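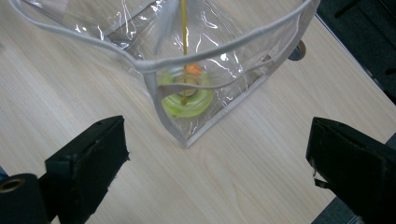

Ticket 2078 - Clear pouch, gray edging, seam at the corner
Product: Flusholm clear pouch
Opened by: Bienvenido Espiritu
Date: Monday, September 18, 2023
Status: waiting for customer

Message from customer

Good morning. I bought seven of these pouches in January for our craft room in Groldale. We keep tape, sticks and small soft pieces in them, one pouch for each table. Now three of them have the same problem. The gray edging is coming away from the vinyl at the bottom corner, and small things can fall out through the gap. The top opening is still good on all of them.

I don't think we put too much weight. The heaviest thing is one roll of tape. We do not fold the pouches, they lie flat in a drawer at night.

I tried already:
- Clear glue along the seam. It held for two days, then it became white and cracked.
- Tape on the outside. It holds, but the children pull it off.
- Sewing by hand. The needle made holes and the vinyl started to tear between them, so I stopped after a few stitches.

Is there a repair that you recommend, or do I need new ones? The order number is 618.

Reply from Bader support

Dear Bienvenido, thank you for the clear report. Please do not sew the other two. Can you tell us if the edging is loose on both sides of the vinyl, or only on one side? Also, how do you clean the pouches?

Message from customer

On two pouches it is loose on one side only. On the one I sewed, both sides. We clean them with a wet cloth and dish soap. In summer a colleague used alcohol wipes for some weeks - I learned this only today, when I asked her.

Reply from Bader support

The wipes can make vinyl hard near the seam, so please use only soap and water. For the two pouches with one loose side, we will send a small tube of vinyl cement. Press the corner under a book overnight and leave it empty for one more day. The third one we will replace. Please confirm your delivery address.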